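Why does my policy do worse with more hand-held demos?
Posted by gellow_pete, September 2024

We're training a ball-and-bin policy from hand-held gripper demos, no arm involved until test time. With 100 demos it was passable. With 217 it hovers over the bin as if waiting for a bus. The bin is clear plastic, which I now regret.

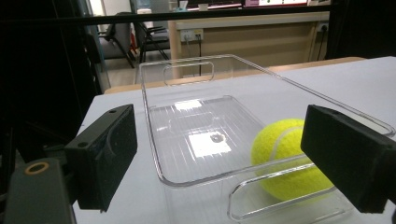 Does a clear bin need more demos than a solid one?
Ours did, mostly to cover different lighting and bin positions.

That exchange is from the Trastance forum and is all I could find. Has anyone got further?

Pramila Malhotra
Check where the ball is in your frames before blaming the network. Through clear walls, inside and just outside can look much alike from a low wrist view.
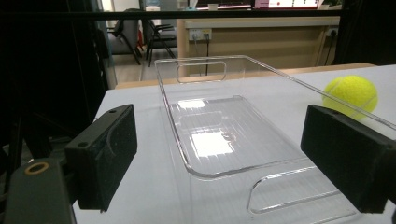 Tennis ball outside the right wall of the tray.

We labelled every clip by hand as in or out and found our own labellers disagreed on the awkward ones — me included, twice, with myself.
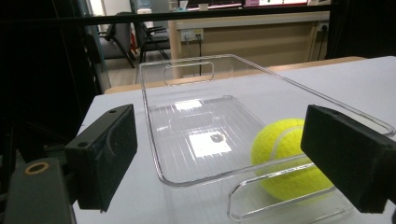 Once those were relabelled, success on our bench went from poor to 95 out of 100 trials. Split your set by ball position and train on each half separately. If one half is fine, you have your culprit.

vieira_fan
Just collect up to 3,000 and stop worrying. Worked for us on Garnia.

Pramila Malhotra
It would, if you have until December. I'd also trim the dead time at the end of each demo, when the operator has wandered off over blank table.

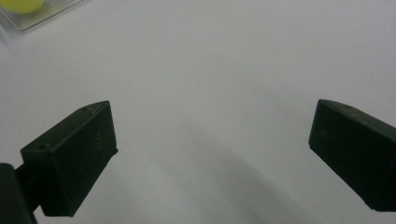
A policy will copy wandering very faithfully. Ours learned it before it learned anything useful.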